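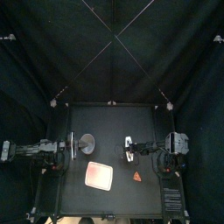
2026-09-23
By Neusa Pacheco

I've had my light gray bowl from Getisero for 22 months now, and I still reach for it before anything else in the cupboard! It's round and pretty shallow, so it's great for salad or a pile of clementines, and pasta doesn't end up buried at the bottom. Soup is another story - fill it past halfway and you'll be walking very slowly to the table.

The pale inside does pick up fork marks. Baking soda and a damp sponge got most of mine off, but tomato sauce needs rinsing right away. Marlene Queiroz bought the deeper one at the Elluscombe store and likes it better for cereal (she's welcome to it). I'm going back in October for a second shallow one, if they still have the gray.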